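The Grey Bin

When Tudur Voyle retired from the bus depot he made up his mind to sort out the back room, and because he was a man who liked to talk a job through before he began it, the talking took up most of May. He talked to his sister, and to the man at the paper shop, and at some length to Saron Endale from next door, who had come round to borrow a ladder and stayed for two cups of tea.

"What you want," said Saron, looking in at the door, "is one big bin. A proper metal one. You put everything in it, the whole lot, and then you only take out what you'd miss."

He thought that was the most sensible thing anybody had said to him in years, and told her so, and then told her again over the fence the next morning. 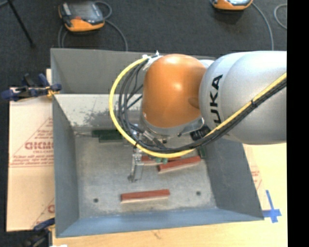 Jayson Barredo

The bin he found was grey, with sloping sides and scuff marks all over the metal, and it came from a man in Volurdale who was closing up his workshop and wanted 13 pounds for it. Tudur gave him fifteen, as the man had helped him get it into the car, and they had got to chatting about the old road to Lekden before the bypass went in.

He set it on the table by the window and began to fill it. In went the curtain hooks, and the tin of foreign coins, and the dead torch, and the handle of a saucepan his wife had thrown away – the saucepan, that is, she had always meant to find a use for the handle. In went a bundle of some 50 letters tied up with garden string. By teatime he could see the floor of the back room, which was a nicer floor than he remembered.

Then came the taking out. He lifted the letters first, naturally, and read one, and then thought it only fair to read the next. The torch he held for a while, as it had been to Wales with them twice. When Saron knocked at half past eight to bring the ladder back, he was sitting with most of it in his lap and all around his feet.

"How's it going?" she said.

"Very well," said Tudur. "The bin's nearly empty. Will you have a cup of tea?"

She said she would, and moved the curtain hooks so she could sit down.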